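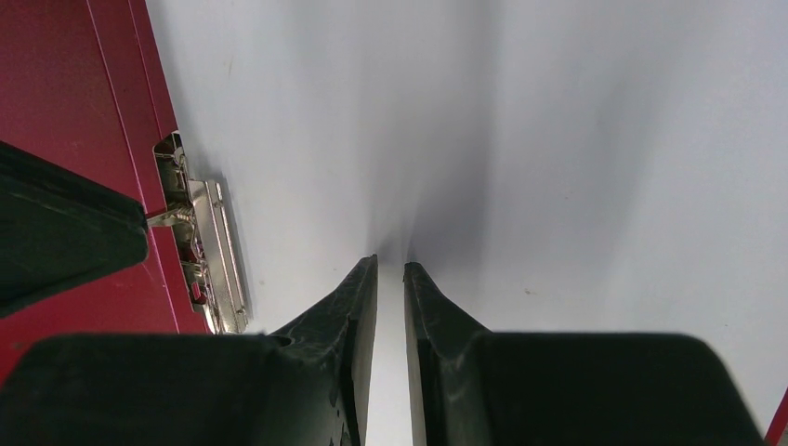
Work & Machines / Interviews

Last updated in April

Chanida Sriwong has a rule for visitors. Don't ask when it'll do your laundry. Everybody asks. I asked.

"No," she said. Then, after some coffee: "A towel, if you put it down nicely. A shirt, sometimes. Your laundry, no."

She runs the chores bench at Pulano, a small outfit that does trials for companies who'd like a machine to take over the boring end of a job. Stockrooms, copy shops, hotel linen, that kind of thing. Two arms on a table, walls on three sides, lights on. She's been at it 34 months and talks about it the way a line cook talks about a bad stove.

We started with doors, her choice. People assume cabinets are easy. There's a hinge, the thing only swings one way, how hard can it be. "The swing is the problem," she said. "Your hand gives a little when the door wants to go somewhere. You don't notice you're doing it. The arm has to be told to give." Push a bit off line and you're fighting the hinge, and the hinge is steel.

And the cameras near the fingers? Good for the last inch, she said. Less good for knowing where you are. A big white panel close up looks like any other big white panel.

Then cloth, wich she plainly enjoys more.
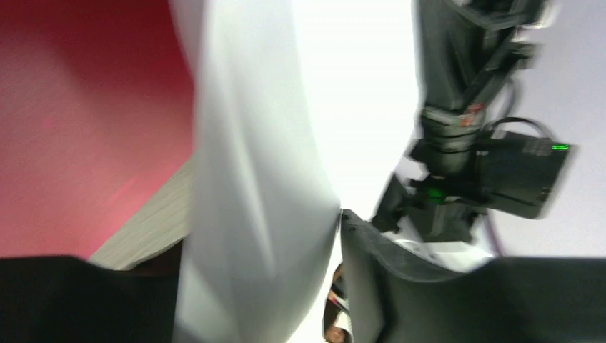
"Cloth has no shape, so what are you looking for? A corner. Where's the corner? It's underneath." Her team spent most of a winter on corners. The trick that helped was boring - pick it up anywhere, let it hang, look again, grab the lowest bit with the other arm. Slow. A hotel laundry they did a trial for, Khamphan, wanted 500 hand towels a shift. The best day on the bench was nowhere close, and she told them so.

Were they mad?

"They were polite. They still send us towels."

Uthai Phuthong came in around then looking for a screwdriver and stayed. He does the fingers, the mounts, cables, whatever's loose. Ex copier repair, 22 years of it. So paper is his subject and he has opinions.

"A copier feeds paper with a rubber roller and it still jams," he said. "And that's a machine built for only that. Now do it with two fingers."

His list of what goes wrong: two sheets stick together, the finger digs into the pile, the sheet buckles. The pile fans out and now every edge is at a different angle. A person squares it up by tapping it on the desk. He tapped my notebook on the desk to show me. 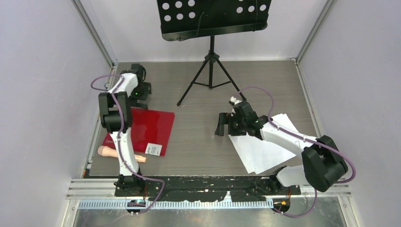

Paper, a red sheet and a music stand on the table at Pulano.

Sheet music came up. A school band director had written in asking if a robot could put parts out on stands before rehearsal. Sriwong liked the question. It's a real chore, its dull, it happens every week. But count up what's in it. Pick one sheet off a pile. Carry it without folding it. Set it against a thing on three skinny legs that tips if you bump it. "For a kid that's nothing," she said. "For us that's a season."

So what is ready? I pushed on this. She gave me boxes, totes, anything stiff that shows up the same way each time. Wiping a flat counter. Sorting by color if the colors are loud. Gutex, a parts wholesaler, has a single arm from an earlier trial moving trays in back and she hears it's fine. No one there talks about it anymore. She counts that as the best review she's gotten.

Two arms help more than people think, Phuthong said. One holds, one works.
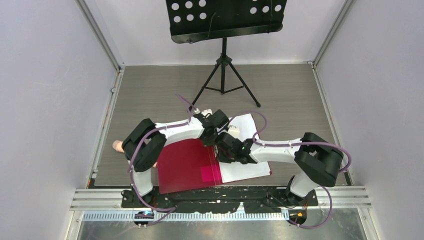
But two arms can also bump each other, and when they're close in over something small neither one has much room. He wants thinner fingertips. Sriwong wants fingertips that last. They've had this fight before, I could tell, they skipped the middle of it.

Folders, by the way, are his least favorite. Slick, floppy, open on two sides. Put paper inside and the paper goes its own way. "Lift it wrong and you've emptied it on the table."

I asked for a number of years on the household stuff. She wouldn't. He said 20, and she gave him a look, and he said okay, put 20 with a question mark. For a shop floor both were cheerier. Pick one dull task, fix the bins in place, keep a person close by for when it gets stuck. Shops can do that now if they're patient and the task holds still.

Does she have any robots at home?

"A vacuum. It's under the couch. It's been under the couch since breakfast."

Phuthong found the screwdriver, it was in his back pocket, and they went back in to move the stand.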